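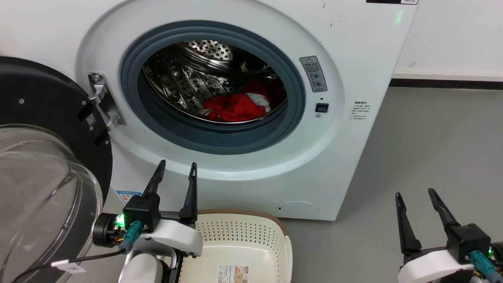

Laundry automation (workplace)

Laundry automation is the handing over of washing, drying, sorting and folding to machines in places where laundry is somebody's paid work: hotels, care homes, hospitals, gyms, and the back rooms of hair salons. I've kept this entry mostly to the smaller sites, the ones with ordinary front-loaders instead of tunnel washers, as that's where I worked for a good stretch and where I still get most of my mail from readers. The big plants have their own entry and it's much longer than this one.

Background

Washing itself was automated so long ago that we forget it counts. What stayed manual was everything on either side of the drum. Somebody opens the door, pulls the load out, shakes the sleeves loose, drops it all in a basket and carries the basket to the next machine. In the trade this is called the transfer, and if you've done a full shift of it you'll know it in your lower back - I certainly do.

Large plants got around the transfer with conveyors and tilting drums. Small laundries couldn't, mostly for lack of floor space and money. Two-armed robots became interesting to them because the arms could work at a washer the site already owned, with a plain plastic basket on the floor, and no wall had to come down.

How the work is divided

A robot transfer station usually has two arms with simple two-finger grippers. The arms take on unloading and sometimes loading. People keep the sorting, the stain treatment, the checking of pockets and nearly all of the folding. Fitted sheets are still a human job everywhere I've visited, and I've met humans who'd happily give them away.

The hard part of unloading is cloth. A cup keeps its shape when you grab it, but a wet shirt twists around its neighbors, hides against the back of the drum or hangs over the rubber gasket, where it gets pinched when the door closes. Red and white items are a headache of their own in mixed loads, for the same reason they are at home, so most sites have a person decide what goes in together and leave the arms to take it out again.

The Ornia trial

The case I know best is Ornia, a care home laundry that handled almost 600 pieces on a heavy day. The arms came from Flovance, and the scheduling screen (which everyone complained about, me included) was made by Thaler. The laundry had been run for years by Éabha Ó Conaill, and she agreed to the trial on the condition that her people could stop the arms whenever they liked without filling in a form. I think that one condition did more for the mood in the room than all the training slides put together!

In the first month the arms were slow. A load that took a person a couple of minutes could take them many times longer, and socks were left behind constantly. By October the station was running mostly in the evening, when speed mattered less and there were fewer people on shift. Of 65 loads logged over one stretch, 47 came out with nothing left in the drum. The rest needed a hand reaching in after them.

Effects on staff

The obvious change is less bending. Front-loaders sit low, baskets sit lower, and people who'd been doing the transfer for years told me they noticed the difference in their knees first.

The less welcome change is watching. Somebody has to keep an ear out for the station, and being interrupted every so often to free a sleeve is tiring in a different way from lifting. Ó Conaill dealt with this by making it a named task on the rota with its own hours. At Brinus, a hotel laundry with a similar setup, it was simply added to whoever was folding, and the folders (quite rightly, in my opinion) raised a stink until it was changed.

Pay is the sore spot. I haven't seen a small laundry cut jobs outright over a transfer station, but I've seen a leaving worker go unreplaced, and the people who stay can count heads as well as anybody. Ornia put its evening staff up a grade once they were trained to reset the arms. Brinus didn't, at least while I was following it.

Upkeep

Lint gets into everything, so the fingers and cable connectors are wiped down at the end of a shift. The washer's filter still needs cleaning by hand. Ornia planned a full check of its arms every 1,000 loads and ended up doing it sooner, mainly for the cables.

See also

Industrial laundry; Manual handling; Textile sorting; Shift work in care homes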